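Talk notes - small things, shared bathrooms
Friday slot, after lunch, keep it moving

1. Opener (2 mins)

Say hello. Don't read the title out, they've got it on the sheet.
Ask for hands up - who has shared a bathroom with more than two people? Keep hands up if you knew which toothbrush was yours every single morning. Wait for the laugh. Move on.
Point is: we all think we know how to store a toothbrush. Then you put 4 people at one basin and it goes wrong in a week.

2. What we did at Irham

Quick background, don't linger. Irham is the student block, old building, one basin per flat. Shelf above it was put in when people owned a comb and a bar of soap.
We asked for replies on paper, slips under the door. Got 400 back. Very pleased with that, say so.
Question was just: what lives next to your basin and what annoys you about it.
Top grumble by miles - the pot. One pot, everything in it. Brushes leaning on eachother, heads touching, toothpaste shoved in cap down.
Second grumble, the gunk at the bottom. (Pull a face.) Pause here for anyone who wants to own up.
Third was lost caps. Did not see that coming.

3. Upright or flat?

Be fair to both.
Upright - takes less shelf, air gets round the bristles, you can see what you've got.
Flat - fine if you live alone. In a drawer, no. Damp drawer, definately no.
Travel cases: for travel. Say it slowly.
Tubes are the awkward ones. Stand them on the cap and they behave, stand them crimp end down and they flop over and take a brush with them. Fat caps best. Skinny screw caps hopeless.

4. The Magnusson holder

Pass it round if it's turned up from the office.
Separate holes for brushes, wider slot at the front for tubes, base lifts out. That last bit matters most, come back to it.
First batch was 3,000, all gone to the Gorkness flats and the hostel at Nustton. Second batch has a wider slot - people kept jamming the big family tubes in and splitting the side.
If asked on cost: don't know yet for the second batch, will email.

5. Crowding

Slide up now. Let them look, drink of water.
Tubes and brushes together, upright in the one holder. Light blue on the two tubes near the bottom, the handles fanning out over the top of them.
Talk about the fan. Handles spread when they've room to lean, so heads end up well outside the base. Measure the shelf for the spread and not for the pot. Everyone gets this wrong, we did too.
Tubes low and in front = good habit. Reach over them for your brush, no knocking.
Ask the room: what would you take out first?

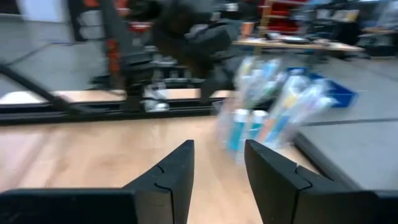
6. Cleaning it

Short. Base out, hot water, bottle brush, leave upside down on a towel. Once a week, pick a day and stick to it.
Bin night works well at Nustton, they do both jobs together.
No bleach in the narrow holes, hard to rinse.

7. Questions

Likely ones - electric brushes (stand them on their own charger), kids (lower shelf, fewer things), razors (separate, always).
Handouts by the door. Take the spare holders back to the van.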